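Robot Learning Lab, Handout 3
Collecting demonstrations in the simulator
Instructor: Yanling Yuan

Read this before your first session in the simulator. You will need your group login and the task sheet for Ziltine, the practice set we use through March.

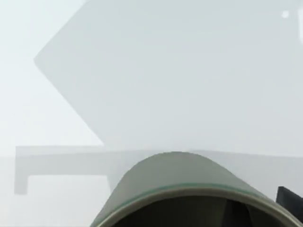

A demonstration is one full attempt at the task, from the reset pose to the moment you press Stop. The recorder saves the wrist view, the joint positions and the gripper command at every step. The policy you train in Handout 4 gets those three things and nothing else, so drive from the wrist view. If you steer by the overhead view, you will be using information the policy never gets, and it can't copy you.

Each group collects 100 demonstrations. Split them evenly among the members and write your initials in the log next to each one.

Before recording
Load the scene and press Reset. Wait until the arm stops moving. Open the gripper all the way. Check that the episode number in the recorder matches the next line in your log.

While recording
Move at a steady pace. Long pauses are a problem: the policy learns to pause too, and then has no reason to start again. If you miss the grasp, back off and try once more in the same episode. Keep these recoveries. If the second try also fails, stop and mark the episode F.

Vary the start. Use the Randomize button before each episode and accept what it gives you, including starts where the wrist camera has no target in view. Last year's set, Kang, had 3094 episodes, and 302 of them had to be thrown out. Most of those were repeats from a single start pose.

After recording
Play back every tenth episode from the wrist view. Look for dropped steps and for gripper commands that come late. Do not trim episodes by hand. The loader cuts idle steps at both ends.

Upload the folder and the log together. Episodes marked F go up as well; we use them in the section on filtering.

Questions to bring to class
How many of your episodes include a recovery?
Can you tell two group members apart by their gripper timing alone?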